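Flarkden Snack Table FAQ

What is the Snack Table?
A shelf by the office kitchen window where people leave nuts, dried fruit and the occasional cracker for everyone else. It began as one jar in November and has since acquired rules.

Who fills the jars?
Whoever shops that week. The Jotlow order brings nuts and dried fruit in 2 large bags, and the rest is donated by people who bought too many dates.

Why glass?
You can see when it's nearly empty, which is supposed to inspire refilling. Results vary. The plastic tubs we had before also smelled of curry, whatever we put in them.

How much should I take?
A small handful. If you need a mug to carry it, that's lunch, and lunch is your own affair.

Is it rude to take the last piece?
No, but leaving one lonely piece so you don't have to wash the container is. We all know that move – most of us have made it. 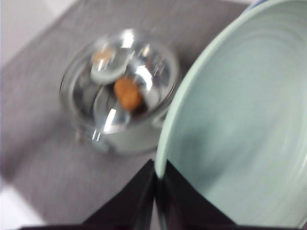

How do I wash the glass containers?
By hand, in warm water with a little dish soap, then upside down on the rack until completely dry. Nuts put into a damp jar go soft by 3 in the afternoon and everyone blames the supplier.

Can I use the big bowls for snacks?
Yes, for parties. On an ordinary morning a big bowl makes six almonds look like a budget cut.

I'm allergic to nuts. Is any of it safe?
Please treat all of it as off limits. The scoops wander between jars. Sealed bars are in the Frandsen drawer, left of the sink.

Where do complaints go?
On the clipboard. Raisins are already on there.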